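Learning Resources > Stories > Word Building at the Table

Everett Montoya has coordinated early literacy programs at the Fivthorpe learning centre for 6 years. In that time, he says, the materials that hold a learner's attention longest have been among the plainest in the cupboard: coloured bars and curves from which letters can be laid out flat on a table.

"A pencil asks for a great deal at once," Mr. Montoya said when we met on Wednesday. "With the bars, a learner can shift a stroke, look at it again and shift it back. There is no rubbing out."

The centre keeps its word cards short. Each is handwritten in plain capitals and stood at the back of the table, where it can be checked against the work in front of it.
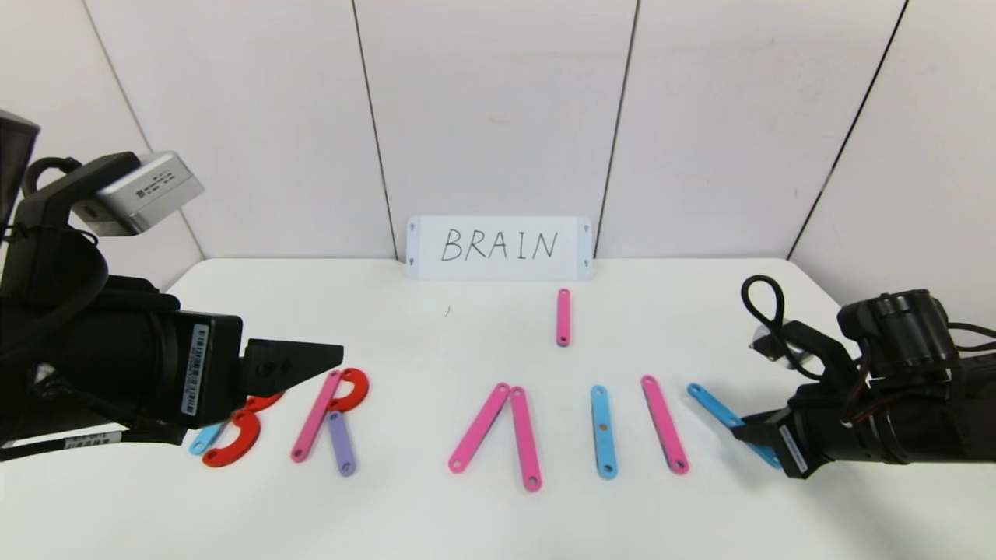
The word card BRAIN, with letters laid out in coloured pieces.

Mr. Montoya is fond of this particular word. The B calls for a straight spine and two curves, and the R uses a curve again but adds a leg. "Learners usually notice that the two letters are cousins," he said. "I would sooner they found that out with their hands than heard it from me."

Colour is left to chance. Staff at Fivthorpe once sorted the bars so that every upright stroke was the same shade, a practice he ended after two terms.

"They had begun to read the colour and ignore the shape," he said.

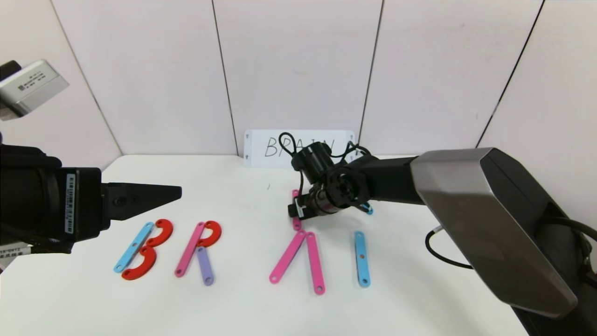
The A, he explained, is where many learners pause. Its two long sides have to lean until they meet at the top, and a third piece is needed between them. Straight bars suit the letter well, although the slope of each side can take several attempts. A slightly crooked A is accepted – the centre asks only that it can be read by someone else at the table.

The program now holds 353 word cards, the longest of which are set aside for the Rosenthal group. A revised list is expected in February.

Asked what he would change, Mr. Montoya named the storage. "Deeper trays," he said. "The curves never stack."

Search stories Enter keyword

Related items
Choosing First Words for the Rosenthal Group
Handwriting Without Hurry: Notes from Pridau
Itside Reading Room: Winter Hours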